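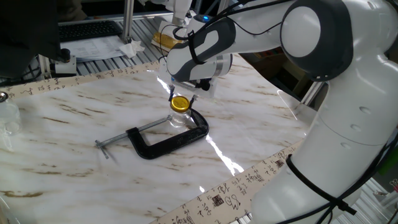 The planner rejected 21 of 127 grasp requests on the jar-and-clamp setup last month, and I spent most of September finding out why. These are my notes, mainly so I don't have to work it out again when we change the table.

The stack is Dovent for motion planning, Brutness for the segmentation and pose estimate, and a thin layer of my own that turns a pose into a list of candidate grasps. The target is a small clear glass jar standing in the mouth of a C-clamp. The jar alone is easy. The clamp takes away most of the approach directions, and both the clamp and the tabletop make life hard for the depth data.

I started with perception. Clear glass returns almost nothing usable, so the pose comes from the lid: fit a circle, take the center, assume the jar is vertical, extrude down to the table plane. That works as long as the lid mask is clean. On glossy marble the overhead light leaves long streaks, and Brutness sometimes merged a streak with the lower edge of the lid. The fitted circle then grew and the center slid toward the streak. I now throw out any fit whose radius disagrees with the known lid radius by more than 2 mm, and ask for another image.

The collision model was the bigger problem. Dovent was wrapping the clamp in a single convex hull. A convex hull of a C has no opening, so the jar was inside an obstacle before the arm had moved at all. The grasps that did pass were passing only because the hull came out slightly low on those runs, which is a bad reason to pass. I replaced it with a decomposition: several short boxes along the curved frame, a cylinder for the screw, and a thin box for the T-handle.

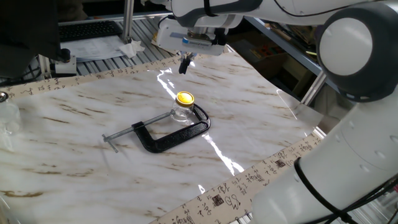

Fingers open slightly behind and above the jar, with the jar in the mouth of the clamp.

With the mouth open in the model, top-down grasps become feasible again, but only for a limited band of wrist yaw. My sampler was spreading yaw evenly over the full circle and spending its budget on angles that put a finger into the frame or the screw. It now reads the direction of the screw axis from the clamp pose and samples in a 70 degree window on either side of the best clearance angle. Same number of candidates, far fewer wasted.

Two smaller changes went in with it. The final descent is a straight Cartesian segment with collision checks on the fingers at every step — the old code checked the endpoints only. And the padding on the clamp is now set separately from the padding on the table, which I should have done when I first wrote the config.

Replaying the logged requests through the new code, 2 still fail. Both have a bad clamp pose, with the screw axis flipped end for end, so the window is computed from the wrong side. Moltmont has a symmetry check I may borrow for that. The config and the replay script are in the Wattimena branch, under planning/clamp.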